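Reviews > Storage & Cases

Search reviews, brands, how-tos

Flelolon hard case, black, medium

By Sioned Pritchard

14 shares | 6 comments

I have carried small audio and desk gear around in tote bags for years, and last fall I finally broke a cable plug doing it. The Flelolon was the replacement for the tote bags. I bought it with my own money for $90. The larger one is $105, and I will get to whether the extra is worth it.

The case is low and rectangular with rounded corners. It comes in black only. The sides are molded and have a slight texture to them, so fingerprints don't show, but pale dust does. A damp cloth takes it off. The seam runs low, which makes the lid deep and the base shallow. I was not sure about that when I ordered. In use it means you lift the lid off to one side and everything is sitting more or less in the open, easy to reach. It also means you need to pack the base first and not pile loose things on top, or they slide when the lid comes up.

Inside there is one fixed pad and two dividers that stick on with hook-and-loop. The dividers are good. The pad is thinner than I would like, and by January mine had a dent in it where a clamp sits.
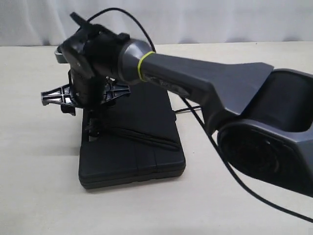

DAYTON, Ohio, 18th March

I have had the case long enough now to say how it holds up. It has been in and out of the car most working days and has spent a fair amount of time on benches with things set on top of it. The lid has not bowed. I keep a coiled cord up there when I'm working, and open black parts with thin ribs go on and off it too, and the finish has no scratches I can feel. There is one scuff on a back corner from a concrete step.

The zipper is the weak spot. It runs well along the straight sides and catches at the corners, worst at the back left. Candle wax helped for a week or two. Valquíria Xavier, who shares the workshop with me and owns the same case, has the same trouble on the same corner, so I don't think mine is a bad one. I wrote to Flelolon and got a polite reply in two days offering a new zipper pull. The pull is fine. The track is what catches.

Weight is good. Fully packed, I can carry it in one hand up two flights without switching. The handle is stitched webbing and a little narrow for a long walk.

For comparison I borrowed a Tristell case, which costs less and has a stiffer shell. Its zipper is better. Its padding smells strongly of glue and still did after 24 days with the lid open, so I gave it back. The Parri roll bag is also popular, but it is soft, and anything with thin plastic ribs will not last in it.

Should you pay the extra for the large? Only if you carry a laptop. The added room is all in length, the depth is the same, and it no longer fits on a standard shelf the short way.

Good: shape, lid strength, dividers, easy to wipe down
Bad: zipper at the corners, thin pad, narrow handle

I would buy it again at $90 and would not pay more. If Flelolon puts a better zipper on the next version I'll update this page.

Tags: hard cases, cable storage, workshop, Flelolon

6 comments | Sort by newest

406 people found this review helpful

More in Storage & Cases: Urnel stacking bins, long-term review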